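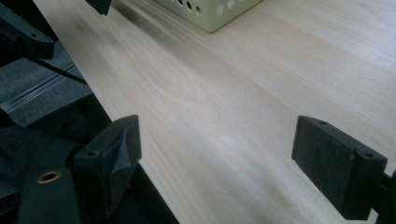

Get the table right and the rest of the kitchen sorts itself out, Sylvie Ross says, and she says it before I've got my coat off. Then she goes to find mugs. So that's how we started, no warm-up.

I'd gone over to talk about tidying. What we talked about for most of the morning was one table. Pale wood, creamy in the middle of the top, more beige toward the streaks, and a big curving arch in the grain that your eye keeps sliding back to. She calls it the cathedral. "That's just the name for it. Cathedral grain. People think I'm being fancy."

Solid or veneer? She laughs at me. "Everybody wants to know that. Nobody's ever asked me if it's a good height."

(It is a good height. I checked.)

Ross ran the home floor at Trevier for years, then quit, and now goes into other people's kitchens and helps them get the surfaces back. Her phrase, get the surfaces back. She works out of a unit on the Salinas road, number 2858, with a kitchen in front and a lot of shelving behind. Clients come in, sit down, drink coffee and complain about their counters. "Then I ask what's on the table at home. Long silence, usually."

What is on it, usually?

"Mail. Chargers. One glove. A thing somebody took off the wall to fix in March." She ticks none of this off on her fingers, she's scrubbing a mug. "And it's all stuff that's waiting. That's the word. It's waiting for someone to decide. A table is the easiest place in the house to not decide."

Her answer to this is a basket. I was ready for a system, I had a clean page in the notebook for it. It's a basket. The one on her table is pale green plastic with holes in it, the sort you'd walk right past in a store. Anything that turns up on the table during the day and doesn't live there goes in the basket. Before bed you carry the basket around and put it all away.

"And if the basket's full by lunch you learned something," she says. "Somebody in your house has no drawer."

Why plastic, I ask, when everything else in here is so careful? She has a speech ready. Wicker sheds. Wire scratches, and it'll scratch right across the grain where you see it most. Fabric bins go soft and then they lean and then people stop using them. "Plastic with holes, you can rinse it in the sink. Crumbs fall out. You can see there's a banana in it." The banana is from experience. She didn't elaborate and I didn't push.

She did try the expensive route. Wulard makes a tray in oiled oak with a lip, very pretty, she bought 2 of them while she was still at Trevier and got the discount. "They look wonderful with nothing in them. So you never put anything in them. So the mail's next to the tray." One went to her sister. The other one is under a fern.

Does it have to be green?

"It has to be a color you like okay. If you hate it you'll hide it, and if you love it you'll style it. I want something in the middle. I want you to forget it's there until you need it."

We talk about light for a while, because she moved my cup. Apparently pale wood is unforgiving in a soft light from the side, you get a sheen down the middle of the top and every ring and smear sits in it. She thinks that's a selling point. Dark tables hide things, so people wipe them less, and then one day the sun comes in and it's awful. "With a pale one you get told every morning. You wipe it. It takes less time than the kettle."

What with?

"Damp cloth, wrung out hard. Then a dry one. With the grain." I write down with the grain. She looks at what I've written and says it again, slower, so I underline it. No spray polish, not ever, she spent too long at Trevier watching customers bring back tables that had gone cloudy from it. If there's a sticky patch, a drop of dish soap in warm water and then a plain wet cloth after. If there's a white ring you leave it overnight before you do anything stupid. "Half the rings I get called about are gone before I've parked."

I asked about the edges, since mine at home are a disaster. Her view is that the long straight edge of a table takes more abuse than the middle and gets looked at the least. Belts, chair backs, kids with forks. Run your hand along it once in a while. If it catches, a bit of fine paper, gentle, on the part that catches and no further. For veneer, don't sand at all, there's nothing there to sand, call someone. "Call me. Or call someone cheaper, I don't mind."

Here she gets up to answer the door (delivery, shelf brackets, wrong ones) and comes back with crackers. No plate. I notice the no plate and she notices me noticing.

"It's a table," she says. "You're allowed to eat on it."

Which is sort of the thing with her. I'd expected rules. A friend had described her to me as strict and I'd half cleaned out my bag in the car. But she has no interest in a bare table for its own sake. She's had clients go that way, one in particular who cleared everything off and then wouldn't let the family sit down at it, they were all eating dinner at the couch with a perfect table behind them. "That was a worse kitchen than when I started. I felt terrible. I told her to go buy a jigsaw."

Did she?

"She bought a jigsaw. They lost a piece. It was great."

So how much clear space does a person need? I'm after a number and she won't give me one, she says to put both forearms down flat in front of you with the elbows out. If you can do that without shoving anything, the table's working. If you have to shove, go get the basket. She makes me do it. It's nice, the wood is very smooth, and I stay like that for longer than an interviewer probably should.

Prices, quickly, becuase people will ask. A first visit is $100 and she'll only do one room in it, mostly the kitchen. Follow-ups depend. She doesn't sell baskets or anything else and gets a bit sharp when I ask if she's thought of it. Rasus, the storage people, wanted her to put her name on a line of bins. She went to 3 meetings. "They kept adding lids. I kept saying no lids. If there's a lid, it's a box, and a box can sit there for a year. They sent me a sample with a lid." So no.

Is she tidy at home? Long pause this time, hers.

"My table is. My bedroom's got a chair in it that I'm not going to discuss."

She does have one habit left from the shop floor that she can't shake, she squares things up. The whole time we're talking she's nudging the napkins so they line up with the edge, then the crackers packet, then my phone, which was recording. There's a lot of thumping on the tape. Grain going one way and objects going another bothers her, she says, and then you look at the grain on this top, which runs off on a diagonal from where I'm sitting, and she's lining stuff up to the edge anyway. I point this out. She turns my phone to match the grain. Looks at it. Turns it back.

Last thing, I asked what someone should do tonight, someone reading this with a table they can't see.

"Tonight? Don't sort it. If you start sorting it you'll be up til one reading old birthday cards. Get a basket, any basket, colander if you have to. Fill it with whatever's nearest to where you sit. Just that bit. Then wipe that bit and have your tea there." And tomorrow? "Tomorrow the bit next to it."

And the basket full of stuff, where does that go?

"Round the house with you. On your hip. It's annoying, you'll hate it, do it before you sit down because you wont do it after."

Then she needed the table, a client was due and the brackets had to go back. I carried the mugs over to the sink. She wiped where they'd been, damp cloth, dry cloth, with the grain.

Visits can be booked by phone or just stop in at the Salinas road unit, mornings are better.

We use cookies to remember your preferences and to see which stories get read. By continuing to browse you agree to this. Accept Manage settings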